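Hardware Basics, Unit 7: Taking Down and Refitting a Desktop Tower
Instructor: Custódio Veloso
Revised 5/8/23

Before you start
Read the whole handout once. Shut the machine down, pull the power cord at the wall end, and hold the front button for a few seconds. Put on your wrist strap and clip it to bare chassis metal, not to paint.

Lay the tower on its side and take off the side panel. Screws go in the Celcombe tray, one compartment per step. Take a minute to find the power supply, the board, the socket, the memory slots and the two drive cages before you touch anything.
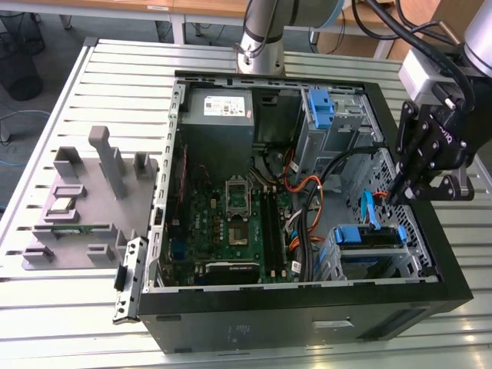
Processor and memory
The retention frame has to be fully open before a processor goes in or comes out. Lift the lever, then raise the frame. Hold the chip by its edges only. If the socket is empty, keep tools and fingers away from it – a bent contact usually means a new board.

Memory comes out straight. Press the clips, lift, and put the modules in an antistatic bag. When refitting, match the notch first and push evenly on both ends.

Drives and cables
Blue plastic on this case marks the parts you are meant to work by hand, such as the latch on the upper cage and the tabs on the caddy in the lower one. Try these before reaching for a screwdriver. If a caddy sticks, check for a cable caught behind it.

Data cables pull out by the connector, never by the wire. The light blue SATA cable runs along the right side of the case and needs to go back the same way. Sketch the cable routes in your Bandberg notebook before you unplug anything. Allow around 20 minutes for this part.

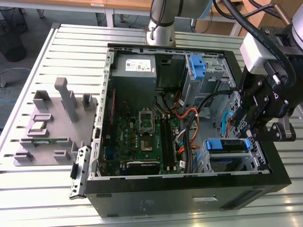

Do I have to remove the power supply to get the board out?
Usually you can leave it in place. Unplug its leads from the board, move them clear, and check that the board can lift without catching on the housing. Take the supply out only if it blocks a screw or a connector.

To hand in
Your cable sketch, and a list of the connectors you unplugged in the order you unplugged them. Work in groups of 2 or 3, one sheet per group. Read the Salar notes on thermal paste for Unit 8.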